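November, 4:10 pm, bench 2

Sorting day for the small stuff. Toys, pens, utensils all mixed again after the Birkett drop-off, so starting over with one rule — if it fits in a hand it goes in the big gray bin, anything bigger to shelf 14. Lorraine Hollis wants the list by tomorrow. She'll get most of it.

Full inventory sheet says 277 pieces. Haven't checked, not going to today. Picking a first batch of 100 for the Jolisus set, rest back in the Dremska crates.

Pulled so far: pens (black and blue, test every one, toss the dry ones), wooden forks and spoons, dinosaurs, the odd shaped bits. Washed the wooden pieces seperately, short soak only, they warp. Labels don't stick to them anyway so use string tags.
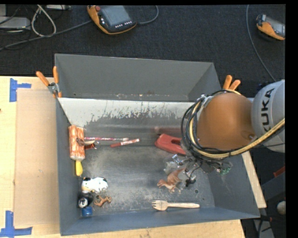
Gray bin, pale table. Dinosaur on its side, wooden fork near the front wall.

Things bunch up along the left wall. Spread them out before counting or the little ones get missed. Had the same trouble with the Drernell tray and that one was shallower.

Wooden fork: keep. Put it under utensils, NOT toys, I know there's a play kitchen group on the old sheet but it confuses everbody. Dinosaurs get their own line, write the color next to each.

Still to do:
— string tags, we're nearly out, order more
— ask Lorraine if broken pens count against the 100
— lids for the Dremska crates, two don't close
— sheet says "misc red" three times, find out what that was

Stopping at 5. Crates stay under the bench tonight, don't stack.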